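**Votação em Brikthorpe – alguém já foi?**

**povilas_v** – 2 Jan 2020
fila enorme na escola. cheguei às 7 e já tinha gente na calçada toda. levem documento E comprovante, tão pedindo os dois

**chinyere.o**
Só pediram documento aqui no Dedport. Votei em 4 minutos. Primeira vez que voto numa mulher pra prefeita, saí de lá chorando, confesso

**grinberga_g**
menos né. ela prometeu linha de ônibus em junho e cadê

**chinyere.o**
@grinberga_g quem travou o ônibus foi a câmara, vai ler a ata

**grinberga_g**
li. ela faltou na sessão. Vou votar nulo e durmo tranquilo

**lahcen_ezzat**
nulo ajuda quem tá na frente, simples assim

**grinberga_g**
não ajuda ninguem, esse papo toda eleição

**povilas_v**
gente, o tópico era a fila

**seb_ulloa**
Da última vez a diferença foi de 500 votos. Quinhentos!! Minha mãe tem dificuldade pra andar e vai assim mesmo. Alguém sabe se pode entrar de jeans e camiseta da candidata? o fiscal da Stukero implicou com um cara 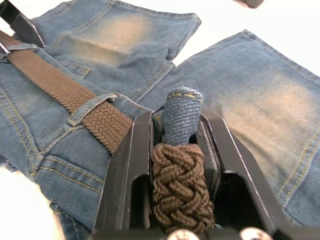 *jeans pode – a camiseta que é o problema*

**lahcen_ezzat**
camiseta pode sim, manifestação silenciosa. Só não pode ficar em grupinho

**chinyere.o**
Pra mim falaram que não. Leva casaco e fecha

**povilas_v**
fila andou, faltam 20 pessoas. volto qdo sair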